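Slide 4 - what you get with the Vullent kit (around 10 minutes, take your time)

Good morning again, and thank you to Rhona Matheson for the kind introduction and for the coffee, which I needed. Say a word here about how we came to Vullent: Mahlet had used the older Memico setup for years and was frankly fond of it, so she was the hard one to win over.

Go through the package slowly. Two arms, the parallel grippers, the control software, and 13 months of phone support. People always ask about the support, so mention that we called twice and got a real person both times - a very patient one, too. 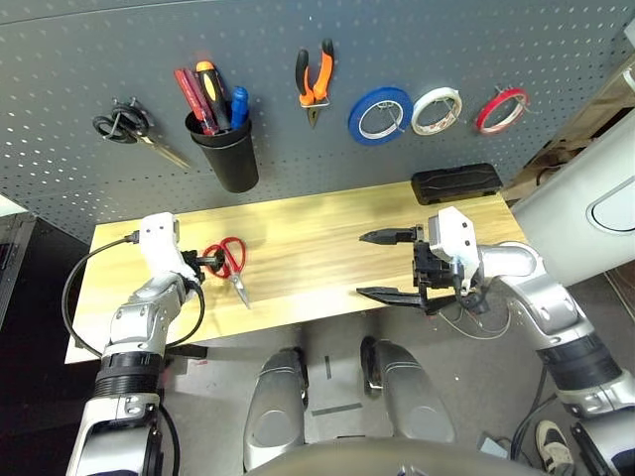
Bench tidy-up task: left gripper beside the red-handled scissors, right gripper open over the table.

Let them look at this for a moment before talking. Scissors are a lovely test, I think, because they lie so flat and the handles give you more than one place to grab. Then the numbers: we logged 1054 attempts at our bench in January, and the full sheet is in the handout.

Be fair about the gripes! The setup guide is thin, and the calibration step took Mahlet and me a whole afternoon. If someone asks about price, send them to the Yimer table by the door.

Next slide: wrist cables.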